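Workshop notebook – August, morning
Room notes, main hall with the balcony, Gostumlow building

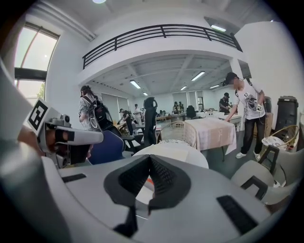
I arrived before 9 and wanted to write down some things about the hall before I forget them. Rosario Grasso asked me last week if the light is good enough for the long work sessions. My opinion is yes, but it depends on the side. Near the tall windows the daylight is strong and the walls are white, so it comes back to you from everywhere. Under the balcony we depend on the fluorescent lights in the low ceiling. I find this light a little flat – for small labels I prefer to go to the window side.

Sound: the ceiling is high in the open part and voices travel up. When several people talk at the same time I must ask twice. Under the balcony it is easier to have a conversation.

The blinds at the back: please leave them as they are until I have spoken with Guerra. They have the order number for the new cords (2589), and I did not receive an answer yet.

Also to remember:
Key 24 opens the balcony door, key 3 does not, even if the tag says so.
The Sandumora boxes stay downstairs. The stairs are too narrow for two persons with one box, I tried it with Rosario.
Invoice 194 from Grikerano is still to be signed.

After lunch I will measure the distance from the column to the wall.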